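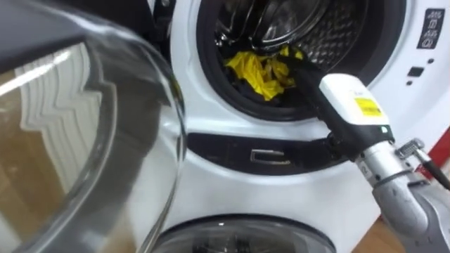 The steeplechase is a strange event, and the coach of the Lelel athletics club agrees with this immediately. "You run, you jump, you land in water, and then you must run again with heavy shoes," she says. "When I explain it to the parents, they look at me as if I made a mistake in English."

We met on 2021-10-19 at the track in Lelel, one hour before the evening training. The club has 341 members, and only five of them run the steeplechase. Before she became a coach she ran the event herself, the 2000 meters first and later the full 3000. Her best memory is from the shorter distance. "I was third and I fell in the last water jump. I stood up and I was still third. The girl behind me had also fallen."

I asked her what a beginner should learn first. She said that it is the rhythm before the barrier, and that most young runners make the same error. "They see the barrier and they become slow. Small steps, small steps, and then a jump like a cat on a table. I tell them to look at the barrier early and to go a little faster in the last meters. They don't believe me until March."

The winter is for hurdles without water. The group trains on grass with low barriers which the firm Hendriks gave to the club, and they practice with both legs in front. In a race there are other runners at your side, and it is not always possible to choose the leg.

About the water jump she has a firm opinion. Many runners push from the top of the barrier and try to fly over all the water. She teaches them to land with one foot in the shallow end. "One wet foot is normal. If you want two dry feet, please do the 1500."

Last season her oldest runner won the Pasix Cup in the 2000 meters steeplechase. It was a slow race until the bell, and then he passed two runners at the last barrier. The coach did not see it well, for she was standing on the other side with the stopwatch. "I heard the people from Lonex shouting, and they don't shout for us, so I thought we had lost."

Next year she wants to have a girls' team for this event. Two sprinters have already asked to try. She told them to bring old shoes.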